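Pantry Sorting at Kovley House
Gallery — posted Aug 8, 2024

Kovley House keeps a shared pantry on the ground floor. Residents on all 4 floors use it, and over the winter it had filled up with packets that had no fixed place. In July we took everything off the shelves and started again with plastic trays, one kind of food to a tray. This page shows how the snack and dried food part is set up now, with notes for anyone who wants to do the same in a smaller kitchen.

Why trays

Flexible pouches do not stand up on a shelf. They slide over each other, the short ones go to the back, and people buy the same thing twice. We tried wire baskets first, the Marciniak ones from the old laundry room, but the corners of the smaller pouches poked through the gaps. Solid trays are easier to wipe out and they pull forward like a drawer.

We settled on shallow ones. Deep bins hold more, but whatever is at the bottom stays there. With a shallow tray you can see what you have without lifting anything.

How the sorting goes

The work is done on a table and the shelf is left alone until the trays are ready. One tray goes on the table at a time. Packages are picked up one by one, checked for a date and for holes, and either put in the tray or set aside. Anything past its date goes in a bag by the door. Anything open gets a clip, or goes into a jar if there is a jar free.

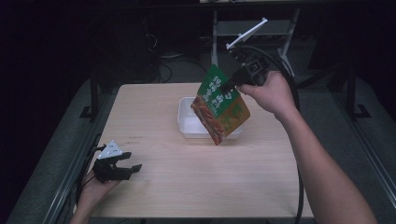
A green and orange-brown food pouch over a shallow white tray. The packaging has large Chinese characters and a picture of the food on it.

Fergus Aitken wrote in to say that he would keep the imported snacks in with everything else, sorted by what they are and not by where they were bought. In his kitchen the separate "imported" box turned into a second junk drawer within a month, and he ended up with chili strips, seaweed, soup base and tea all in one place. He also asked whether we write a translation on packets with no English on them.

We do, on a strip of masking tape across the back. It gives the kind of food, whether it is spicy, and the date in month and year order, which matters because the printed dates come in several different orders. The tape comes off cleanly and does not cover the ingredients. If someone cannot read a packet, it goes on the windowsill with a question mark until a neighbor can help. As for the separate box, we had one until July and have given it up for the reasons Fergus describes.

What goes where

Ready-to-eat snacks are at waist height, nearest the door. Dried noodles and rice are below them. Soup base, sauces in pouches and spice mixes share a tray on the next shelf up, with the spice mixes standing on edge at the front. Tea and coffee have moved to the cupboard over the kettle, so they are no longer part of the pantry.

Baking supplies were the hardest to place. Flour and sugar are heavy, and the bags leak a little at the seams. They now sit on the bottom shelf in a lidded Codau tub, on a sheet of newspaper. The smaller packets, yeast and gelatin and so on, are in an envelope taped inside the lid.

Labels

Each tray has a paper label on the short side, facing out. We write them by hand in thick marker. The printed labels from Hunenari looked nicer, but the glue gave out after a few weeks and we found them on the floor.

Labels name the kind of food only. We tried putting people's names on trays and it caused more trouble than it solved — personal food now stays in people's own kitchens.

Keeping it up

The trays get pulled out and wiped on the first of the month. New packages go in at the back and older ones come forward. If a tray is too full to slide in under the shelf above, nothing more of that kind gets bought until it goes down.

Unopened food that is still in date but has not been wanted goes on the hall table for a week, then to the food bank box by the mailboxes. The box is picked up on the 19 of each month, so please do not leave anything in it that will not keep until then.

Spare trays are on top of the pantry cabinet. Take one if you need it, and rinse it before you bring it back.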